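Otier has published a revised practice note for recording household manipulation tasks with hand-held grippers, replacing the guidance its partner sites have used since the first collection round. The note takes effect in February and applies to all sites that submit recordings to the shared task library, including those run by Olledex and Dhanial.

The main change concerns corded objects. Under the earlier text, a lamp, kettle or fan could be recorded in any state as long as the task label was correct. The new text requires the operator to note whether the cord is attached to a power source, and to keep the plug end in the same condition for the full set of takes. A set in which the cord state changes partway through has to be split and labeled again before submission.

Cord routing is also covered. Cords that belong to the task may hang over a table edge, but the operator must be able to complete the motion without stepping on them. Cords that do not belong to the task may stay in view if they stay put between takes. Sites are asked to check the floor at the start of each set and again after any break.
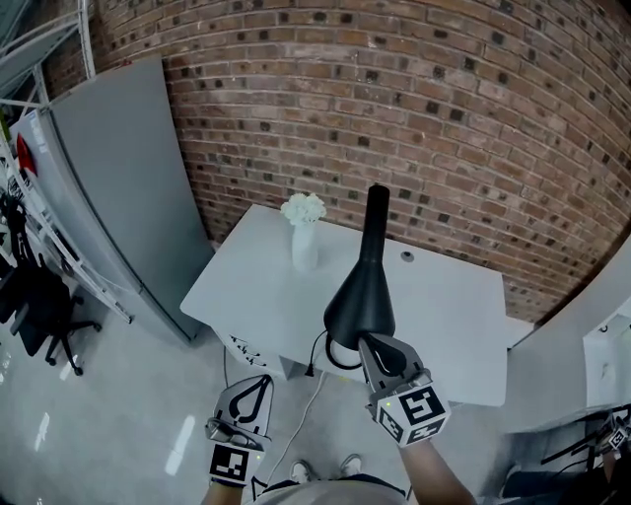 A second section deals with grip points. For objects with a heavy base and a light upper part, the note recommends closing the fingers on the base and leaving shades, diffusers and other thin parts alone unless the task calls for contact with them. Where one gripper is enough to hold the object, the other is to be kept open and clear of it. Operators had been resting the idle gripper against the object to steady it, and reviewers at Dhanial reported that such takes were hard to classify as one-handed or two-handed. They will now be returned.

Marker handling has been tightened. Cubes and flat markers must be wiped before each set and inspected for lifted corners. A marker with a scratch that crosses a black square has to be replaced, even if tracking still works during the check. Each gripper must be recalibrated after 2000 open-and-close cycles, down from 4000 in the previous edition. Otier said the lower limit follows wear measurements taken on its own units, in which finger play grew faster than expected in the second half of the interval.

The limit on continuous recording is now 16 minutes, followed by a rest period set by the site. The earlier note left session length to the operator. Olledex had asked for a fixed limit after finding that wrist angle drifted in longer sessions and that operators began to shorten the release phase of a task, opening the fingers before the object was stable on the surface.

Release is defined more strictly as well. A placement counts as complete when the object is standing without support and both fingers have cleared it. If the object tips or rolls after release, the take is kept and marked as a failed placement. Deleting failed takes on site is no longer allowed, and the count of failed takes must be sent in with each set.

Backgrounds do not need to be cleared. The note states that furniture, shelving and equipment may remain in view, provided that papers and screens showing personal information are removed. Decorative items on the work surface are allowed and should be listed in the set record if they are within reach of the gripper.

Sites have two months to move to the new edition. Recordings made under the old note will stay in the library with a version tag and will not be relabeled, apart from sets already flagged for cord state. Vendthorpe, which carries out the annual site reviews, will check calibration logs and set records against the new text from its next round. The review form has been updated, with a separate line for corded objects and another for marker condition.

Comments on the note can be sent to Otier through the site coordinators. A supplement on objects that contain liquid is in draft.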